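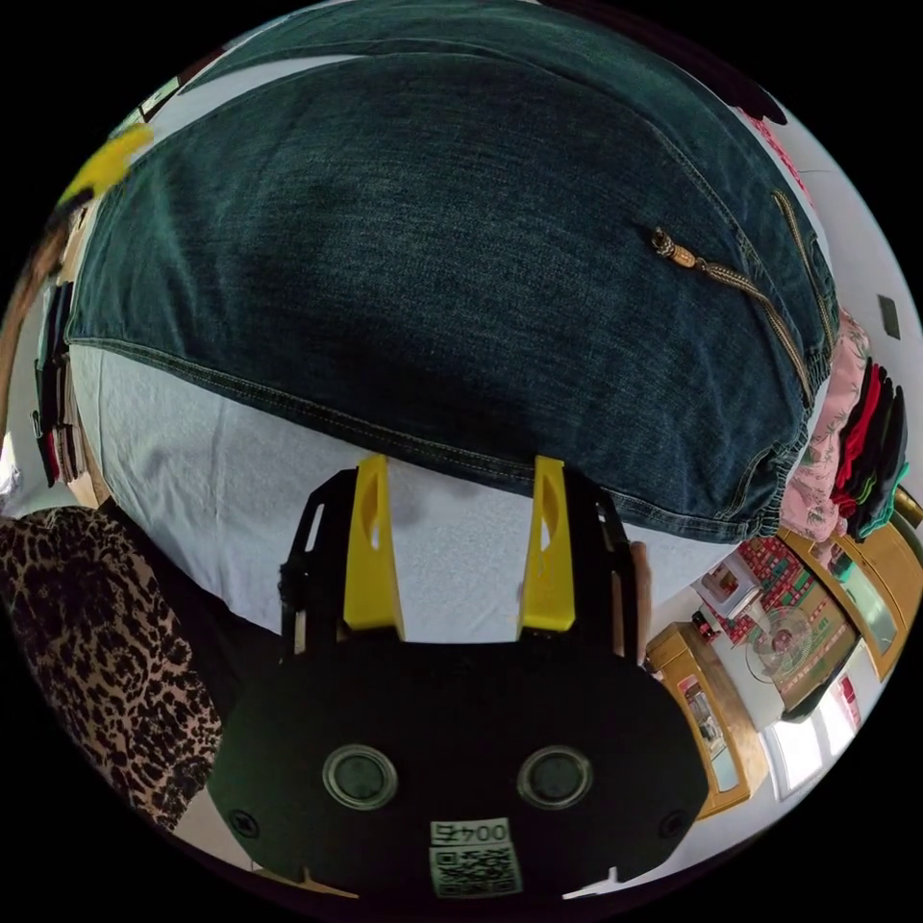

Shengli Tang wrote back within the hour: "Denim is mean. Start with a dish towel, get the finger spacing right, and only then let it near a pair of jeans." Well, I skipped the towel. I wanted jeans! Laundry is the whole point of this build, and jeans are what I fold most.

So, where things stand. The project is called Woseo (my nephew picked the name, and it stuck), and the plan is a small two-armed folder that can live in a spare corner of the house. The arms are still in pieces on the bench at the Vorndale workshop, waiting on two motor brackets. The hands are much further along, so I've been spending my evenings on those — black bodies, yellow fingers, each finger with a long oval slot.

I love those fingers. I'm on version 12 of the shape, and the slot was the big change. It lets the plastic give a little, so the tips can press on a thick seam without skating off it. A finger takes 40 minutes to print, so trying a new idea after dinner is no big deal, and I've tried a lot of them.

Seams are still the hard part. A single layer of denim is fine, but where the side seam meets the hem you've got a fat little lump of cloth, and if one finger lands on it the other one barely touches anything. I've been working with the hands held by a person, one left and one right, going over the same pair again and again on the bed. My goal is 100 good grabs before I even think about bolting anything to an arm.

Elastic waistbands are their own adventure. They bunch up, you pull them flat, they bunch up again. I think the trick is to pin the leg first and smooth toward the waist, and I can't wait to see if that holds up on Sunday.

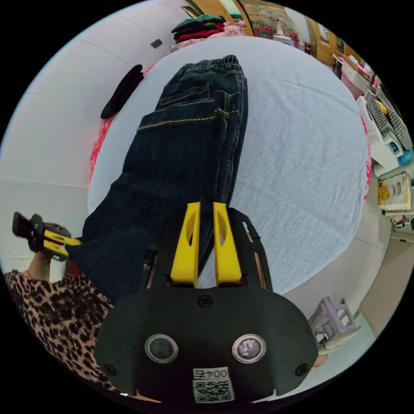 Next up: the brackets

I've redrawn them with thicker ears, and they go on the workshop printer this week. If they fit, the left arm gets its hand first.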